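Chelsea Sedgwick buys equipment for the picking lab at Bainbridge, and she starts with the parts that don't move. "People come to me with a price for the arm," she says. "The arm is one line. I want to see the other lines."

Her sheet for the next two cells has 117 of them. Cables, clamps, spare fingers and bins are all listed, along with some 2000 dollars for test objects. She asked for the last item after the lab kept borrowing things from desks.

The first cell took six months to approve. Sedgwick says she would spend that time differently now. "I'd rent for a month before I signed anything. We paid for a mount we used twice."

Denise Penrose, who runs the tests, wanted a second gripper in the budget from the start. She got it in June. "If one is out for repair, the whole cell stops," she says. "That was an easy case to make - it just took a while to make it."

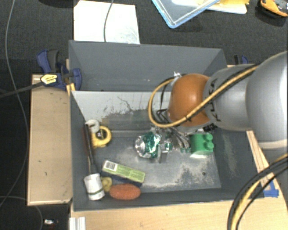
The gripper over a test bin with mixed objects, including a tape measure and a toy brick.

Both of them want the next order to include a service contract. Sedgwick has two quotes so far and is waiting on a third from Clellon.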